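Plallolia Bedroom Folding Notes
README, updated November 26, 2019

Welcome, and thank you for opening this file before the others. Plallolia is a small collection of notes on how everyday clothes get folded at home, on a bed, by people who learned it from a parent or worked it out for themselves. It grew out of a long exchange of messages between Anju Shakya and me about trousers (she rolls, I fold), and by May we had enough written down that it seemed a shame to leave it in a chat thread.

What is in the folder

There are 76 notes, one plain text file each, and 267 pictures that go with them. Twelve of the notes cover trousers with an elastic waist, which give people far more trouble than you would think! The rest are shirts, sarongs, towels, children's things and a handful of bedding. Files are named by garment first and then by number, so trousers sit with trousers and you can read a whole family of them in one go over a cup of tea.

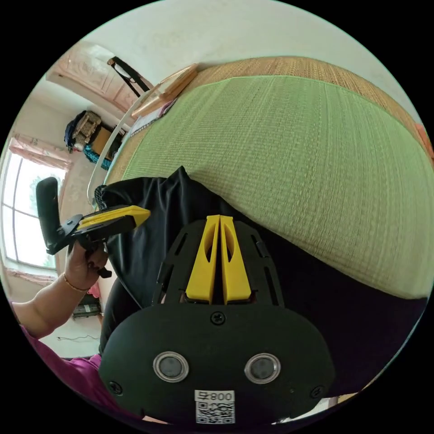
Izzati Teoh wrote back after reading the first batch that we had been much too strict about sleeves, and that at her house a T-shirt is folded in half, folded again, and put away before anyone can argue. We took her point and loosened the shirt notes. Wherever two households do it differently, both ways are now written out, and neither is marked as the right one.

How a note is laid out

Each note starts with the garment and the surface it was folded on. Please don't skip the surface line when you add your own. A woven mat lets cloth slide where a cotton sheet holds on to it, and a fold that behaves nicely on one can creep open on the other. After that come the steps, in whatever words the writer used, and a last line for where the folded thing is kept. Slamet Rondonuwu's notes run long and wander off into his grandmother's linen chest, and I have left every word in.

For elastic waists, the advice most people sent in was to lay one leg over the other first, smooth from the hem upward, and leave the waistband until the end. The gathers will never lie truly flat, so tuck them to the inside and let the legs wrap over them.

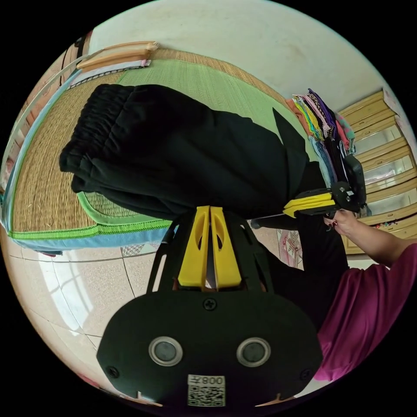
Can I use the notes for ironed trousers with a crease?
Only as a starting point. Everything in the trouser files was written for soft, unironed clothes, and a sharp crease wants a hanger or a single fold at the knee.

Known gaps

Nothing on fitted sheets yet. Eighteen notes are missing the surface line, and I am chasing those slowly. Corrections go to Anju or to me, and spelling fixes are welcome too.

Kiros Woldegiorgis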